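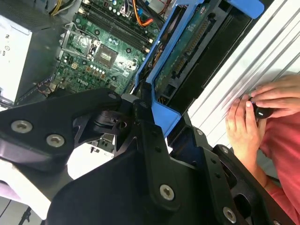
**Parnum Community Workshop** · Jul 7, 2018

1/ The Parnum workshop is pleased to share an update on its teardown arm, a member build that has been under way since March. The arm is being taught to assist in taking apart retired desktop computers.

2/ The current practice unit is a Dell desktop with its case open. Members chose this type of machine for its blue plastic drive bracket, a bright target that is easy to find from most angles.

3/ The gripper is made of flat black plates joined with hex-socket screws. Members wishing to make adjustments are asked to use the metric keys in the Wuyts drawer and to return them at the end of the session.

4/ The build budget was set at $800. Of this, $200 remains and is reserved for a spare motor and replacement cable. Receipts are kept in the build binder at the front desk.

5/ Work on the drive bracket continues. The release tab must be pressed while the bracket is lifted, and the arm manages the lift more reliably than the press. A narrower fingertip in a softer plastic is being drawn up and will be cut next month.

6/ Memory modules will follow. The latches at the ends of the slots are small and the arm has no sense of how hard it is pushing. Until the force limit has been tested, members will continue to remove memory by hand.

7/ Power supplies are outside the scope of this project. They are to be left closed and placed on the Presolix shelf for collection. This applies to all members, including those with electrical training.

8/ The control software runs on a Plarix board mounted under the bench. Version 2 corrects the wrist drift reported in the spring. Please do not load older settings files, as the joint offsets have changed colour code and order.

9/ There are 16 donated desktops in the storage cage. Further donations are paused until these have been processed. Hard drives are wiped before any unit reaches the bench.

10/ Members who would like bench time with the arm may sign up on the sheet beside the door. A short safety orientation is required before first use.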